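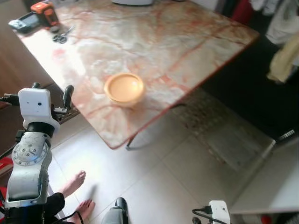
Peach-colored bowl on a marble-patterned tabletop

TV & Streaming > Soaps > Viewer Guides

Metuvside: your questions, my answers

I started this page as a reply to a single email and it got away from me. If you're brand new to Metuvside, or you drifted off years ago and want back in, start here. I've tried to keep the big twists out of it, but a couple of the old storylines have to be mentioned or nothing makes sense, so fair warning if you're the type who hates knowing anything at all.

What is Metuvside, anyway?

It's a soap. A proper one, with a bakery, a ferry landing, two families who can't stand each other and a hospital that seems to have a single doctor working every shift. Metuvside is the name of the town in the show, and everybody on it is either trying to leave or has just come back. The production company is Padell, who also made a bunch of daytime courtroom stuff you may remember if you were ever home sick from school.

People call it a drama when they want to sound respectable. I call it a soap and I love it to pieces.

When is it on?

Sunday at 9 p.m., with a repeat the next afternoon for anybody who fell asleep (me, a lot). It used to run every weekday in the afternoon, and if that's how you remember it, you're not imagining things. The move to nights happened after the ferry storyline got so much attention, and the episodes got longer at the same time.

Do I really have to watch all of it?

Oh my goodness, no. There are 2,682 episodes. I have seen most of them and I wouldn't ask it of anyone I liked. Please don't start at the beginning unless you have a broken leg and a very long recovery ahead of you.

Okay, so where do I start?

I get this one more than anything else, and my answer has changed over the years. I used to tell people to begin with the bakery fire. It's a great episode! But it leans hard on you knowing why the older sister won't go into the building, and without that it's a lot of shouting in smoke.

These days I send people to the episode where the landlord comes back on the ferry. It's the first one of the nighttime run, so it was written for new viewers, and the whole cast gets introduced all over again without it feeling like homework. Watch that and the next few. If you aren't hooked by the dinner where the wrong letter gets read out loud, the show probably isn't for you and we can still be friends.

Where can I stream it?

Ninh has it. The first 200 episodes aren't there, and I've never seen a good explanation, though the fan theory is that the music rights were a mess (there was a jukebox in every other scene back then). Everything from the second wedding onward is up, with captions.

One thing that drives me nuts is the way Ninh sorts the daytime years. They're filed under "Classics," separate from the regular show page, so people search for Metuvside, see only the nighttime episodes, and write to me in a panic. Scroll down past the cast photos and there's a link. It's tiny.

Is it on DVD?

There was a wedding collection, all the big ceremonies on one set, and it's out of print. I see copies at yard sales now and then. The picture quality is nothing special, but it has the original music, jukebox and all, so grab it if you run across one.

Can I watch it with my kids?

Depends on the kid. There's very little blood and the swearing is mild, but there's a lot of cheating, lying and standing in doorways looking devastated. My own rule was middle school and up. The winter when the ferry goes missing is pretty tense and I'd hold off on that stretch with anybody who's nervous around water.
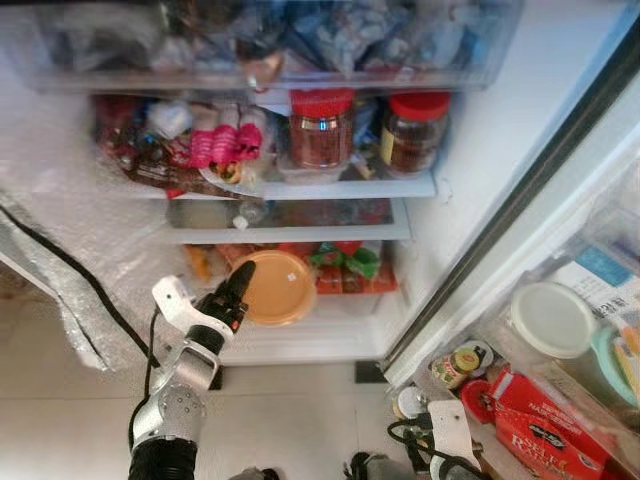 Two red-lidded jars on a crowded refrigerator shelf

Why does everyone keep talking about Pita?

Ha! Pita is the island. You can see it from the ferry landing on a clear day, and for the whole daytime run nobody in the show ever set foot on it. Characters would threaten to move there. Somebody's ex-husband was supposed to be living there. It was a running gag among fans, and then the writers surprised us all by setting an entire season finale on it.

I won't say what's on the island. I will say that I paused the TV and walked around my kitchen for a while.

Is the town real?

It isn't, sorry. The streets are a back lot and the harbor is a real harbor with fake signs on it. People drive out looking for the bakery every summer and there's no bakery, just a tire shop that gets a new front put on it for filming. I made that trip myself once. The tire shop people were very nice about it, and I bought a set of wiper blades out of guilt.

Why did they recast the older sister?

The first actress wanted to do theater, and she said so in plain terms when she left, so please let's retire the feud rumors. I was suspicious of the new one for maybe a month. Then came the scene on the landing with the suitcase, and I was sold. You'll find people who still call her "the replacement" after all this time, and I try to be patient with them.

If you're streaming the whole thing, the swap happens in the middle of a week with no warning. She walks into the bakery as one person on one day and comes out of the back room as another the next. There's no coma, no plastic surgery, nothing. I kind of admire it.

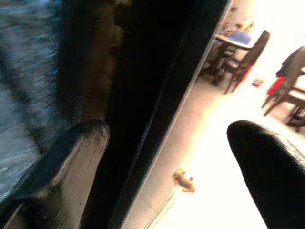
Dark chairs and a light-topped table beyond a dark panel

Are the old storylines worth going back for?

Some of them, yes! I'd put the blackout week up against anything on television right now. Everyone is stuck where they are, so you get characters sharing scenes who had never said a word to each other, and the candlelight covers up how cheap the sets were. The mayor's trial is terrific too, as long as you skip the testimony from the parrot trainer, which goes on for days and leads nowhere.

I'd pass on the amnesia year. I'd also pass on the summer they tried to make it a music show. There's a certain kind of fan who'll tell you the talent contest is so bad it's good, and I've tried it that way, with friends over and snacks out, and we ended up playing cards.

What's the deal with the theme song?

The original had singing. When the show moved to nights they dropped the words and slowed it way down, and it's all piano now. Every so often, on a big episode, they bring the sung version back over the end credits and I get goosebumps like clockwork. If you hear the first line of the vocal, somebody important is about to leave the show. Don't say I didn't warn you.

I missed last week. Can I just jump back in?

You can. The recap before the titles is pretty generous, and the characters have a habit of telling each other things they both already know. Watch out for the recap if you're behind by more than a week, though, as it'll happily show you the face of someone you thought was dead.

Are you going to spoil things?

Not on this page, and not in headlines. My weekly write-ups go up after the Sunday episode has finished and they cover the whole thing, ending included. If you're watching on Ninh a day or two later, save those for afterward. In the comments I ask folks to stick to episodes that have aired. I take down leaked stuff when I see it, and I don't want it emailed to me either, even if it's really good. Especially if it's really good.

Do you work for the show?

I wish. Padell doesn't pay me, doesn't send me episodes early and has never answered either of the letters I wrote about the lighthouse plot. Everything on here is one woman with a remote and a notebook. I pay for Ninh like you do.

Will there be a spinoff?

There's been talk of one set on the island for as long as I've had this site. I'll believe it when there's a date. The last thing I read that sounded solid said scripts were being written, and that was back in January, and scripts get written and thrown out all the time. I'd watch it, obviously.

Is the show ending?

I get this every time a longtime cast member takes a vacation. As far as I know, no. It has been picked up for another season, and the standing sets were just rebuilt, and you don't put a new roof on a bakery you plan to tear down. Although they have burned it down before.

Can I write for your site?

Maybe! I love a good guest post, most of all from people who watched the daytime years as they aired and remember things I don't. Send me a paragraph about what you'd like to cover. Old-character profiles are always welcome. I'm full up on finale theories for now and would gladly never read another word about the lighthouse.

What should I bring to a watch party?

Something you can eat without looking down. We do chili at my house, and there's always a cinnamon roll for the bakery. Phones go in the other room until the credits. Whoever talks during the last scene does the dishes, and yes, I have done the dishes.
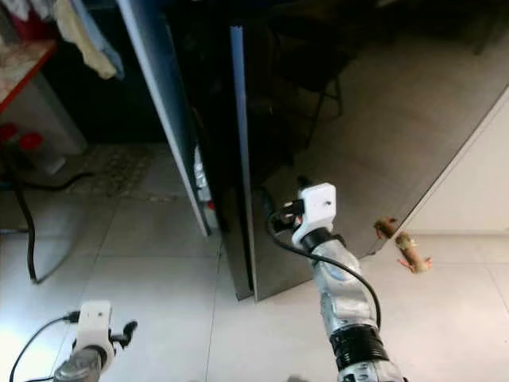 Tall dark glossy cabinet door over a pale tile floor

I have a question that isn't on here.

Use the contact form and give me a few days. Put the storyline in the subject line if you can, and tell me how far you've gotten so I don't ruin anything. If you're trying to track down one particular scene, tell me who was in it and where they were standing. You'd be surprised how often "they were yelling by the ferry" is enough for me to find it.

Related posts
Every Metuvside wedding, ranked by how badly it went
The blackout week: a rewatch diary
How to find the daytime episodes on Ninh
What we know about Pita so far
Best soaps to try when you're all caught up

Contact | About this site | Comment rules | Back to top
© Maribeth Orsolino. A fan site, not affiliated with Padell or Ninh.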